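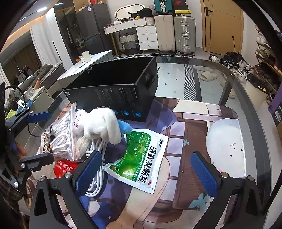
How to find and repair a wrong finger width in hand-held gripper recordings

Written for operators and for the people who check the data. Last changed in February.

This guide treats one fault only: the recorded opening of the fingers is not the real opening. We call it a width shift. The video looks good, the position looks good, and the operator has not felt anything strange in the hand. But when the recording is used on the arm, the arm closes too little and drops the object, or it closes too much and presses the object flat.

We had this fault in the Gough set, which is our set for packing small things into a box at home. The set had 1095 recordings when we sent it to the Findberg cell. On the first evening the arm failed again and again with the soft objects. With the boxes and the hard packets it was doing quite well, and for this reason we looked in the wrong place for a long time. We thought first about the pads, then about the light, then about the training. After the check which I describe in this guide, 1033 recordings were good and the others had a shifted width.

Before you begin

You need:
the gripper that made the recordings, with nothing changed on it
the raw files, not the exported ones
a caliper
a small screwdriver which fits the finger screws
a block of hard material, 30 mm wide, with parallel sides
paint marker, white or yellow

Please do not tighten any screw before you have finished step 2. I did this myself the first time. The gripper was then fine and I had no possibility to measure how wrong it had been.

Safety on the arm side

If the arm is already running a policy from the suspected data, stop it first. A wrong width is not only a quality problem. Our arm received a command to close further than the pads allow. It held a soft packet at full motor current for around 8 seconds, until the driver switched off by itself. The fingers were hot after that. A person who wants to free the object may put the fingers between the pads, and when the driver is reset, the command is still there.

So do it in this order:
Press the emergency stop.
Stop the policy process on the computer. The emergency stop does not do this for you.
Open the gripper by hand, using the release on the motor side.
Remove the object.
Only now release the emergency stop.

In our cell the order hangs printed next to the button. Set also a current limit for closing, if you do not have one. We had left it at the factory value because all tests were made with hard objects.

Step 1. Look at the closed value

Open a raw recording in Zornance and go to a place where the fingers are empty and fully closed. The operator makes this at the beginning and at the end, if the recording was done by our rules (two short squeezes). Read the width value. It should be between 0 and 1 mm. Negative values are possible and they are also a fault, please write them down with the sign.

Do the same at full opening. Our grippers open to 100 mm. A healthy one shows 99 or more.

Now you have two numbers, and there are three usual cases.

Both numbers are wrong by the same amount, in the same direction. The zero has moved. This is the width shift, go on to step 2.

The closed number is right and the open number is too small. The trigger probably does not travel the whole way. Look for a cable that is pressed between the trigger and the handle. It is a different fault and you can stop reading.

The numbers change between the beginning and the end of the same recording. The finger has slipped on its shaft during the work. This is the worst case, see step 5.

Step 2. Measure the real gripper

Take the same gripper, do not repair it yet. Put the 30 mm block between the pads, squeeze until both pads touch the block, but not more. The pads are soft and ribbed, and with a strong squeeze you lose one millimeter or more on each side. It needs some practice. I take the value at the moment when the block does not fall anymore.

Compare the live value in Zornance with 30. Repeat it five times, with the trigger fully released in between, and write all five values. If they lie close together but away from 30, the zero is moved. If they are spread, the finger is loose.

Then hold the handle with one hand and try to move one finger with the other hand, gently, in the closing direction. Do the same with the other finger. With our bad gripper the right finger had a small play that one could feel but not see. The screw at the pivot was turning freely for almost a quarter of a turn.

Step 3. Try it on a real task

The block tells you about the static error. For the error during work you should make a short session with the same kind of objects as in the set. Use soft, flat and slippery things together, and use both grippers, also when you believe that only one is bad. 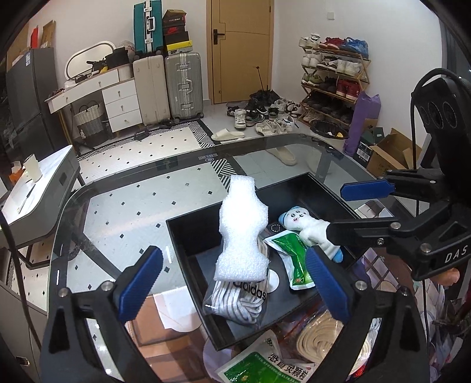 Both grippers at the open box on the glass table. On the right, the arm with the DAS lettering reaches across to the plush figure; the foam piece lies on the other side.

Some advice for this session:

Use an open box with low walls, so that the pads stay in view. With a deep box you cannot compare the video to the width curve.

Include one flat packet. A medicine packet is good for this, it is stiff in the length and it bends in the thickness. A sealed sachet is good too.

Include one plush toy. Soft things show the fault best. On a plush toy, an error of 6 mm is the difference between a firm hold and no hold, but the operator does not notice it, since the human hand corrects without thinking.

Let the finger touch the wall of the box from time to time, as it happens in normal work. I believe these side touches are what loosened our screw. I cannot prove it, but the shift in our recordings grew mostly after sessions with the box.

Do not tell the operator which gripper is suspected.

After the session squeeze two times with empty fingers and compare with the two squeezes from the beginning.

Step 4. Repair the gripper

Take the finger off. Clean the flat side of the shaft with alcohol and let it dry. Put the finger back, press it against the stop, and tighten the pivot screw until you feel a clear resistance. We use a weak thread glue, one small drop. Do not use the strong type, the finger must come off again when the pad is worn.

Draw a line with the paint marker over the screw head and the finger. If the line is broken the next time you look, the screw has turned. This line costs nothing and it would have saved us two weeks.

Set the zero in Zornance, repeat the block test from step 2, and keep the five new values together with the five old ones.

Check both fingers, even when only one was loose.

Step 5. Repair the recordings

For recordings with a constant shift, you can correct the width by subtracting the closed value. Onness does this with the "rezero" function. It takes the two squeezes at the beginning and the two at the end, and if they agree within 1 mm it writes a corrected file. The old file remains in its place.

Please check by eye a few of the corrected files. Take a moment where the pads just touch an object whose thickness you know, and compare.

For recordings where the beginning and the end do not agree, do not try to correct. I tried with a straight line between the two values and it looked nice in the plot. In the video one could see that the finger had slipped in one moment, probably at a contact with the box wall, so the straight line was wrong nearly everywhere. We took these recordings out of the set.

Recordings without the squeezes cannot be judged by Onness. They get the mark "unknown". We kept an unknown recording only if there was a good one from the same gripper directly before it and directly after it.

What we changed after this

The operator checks the paint line before each session and again after the lunch break.

The upload is refused if the closed value is outside 0 to 1 mm. Before, there was only a yellow warning, and everybody had learned to click it away, me too.

The left and the right gripper have separate log pages. Earlier we had one page for the pair, and it was not possible to say later which of them had been measured.

On the arm, the closing command is limited to the real end of travel, and the current limit is set for soft objects.

Common questions

The shift is only 2 mm. Must I do something?
For hard objects probably no. For plush, foam and sachets yes. If you are not sure which objects will be used later, correct it.

Can I see the fault in the video?
With a big shift, yes, when you put the width curve next to the picture and stop at the contact. With a small one I could not see it, and I have tried with many recordings.

Does a worn pad give the same effect?
Similar, but it comes slowly and the closed value goes negative. Change the pads, set the zero new, and note the date in the log page of this gripper.

The five block values are good but the arm still drops things.
Then it is not the width. Check the time offset between the video and the width stream, there is a separate page for this.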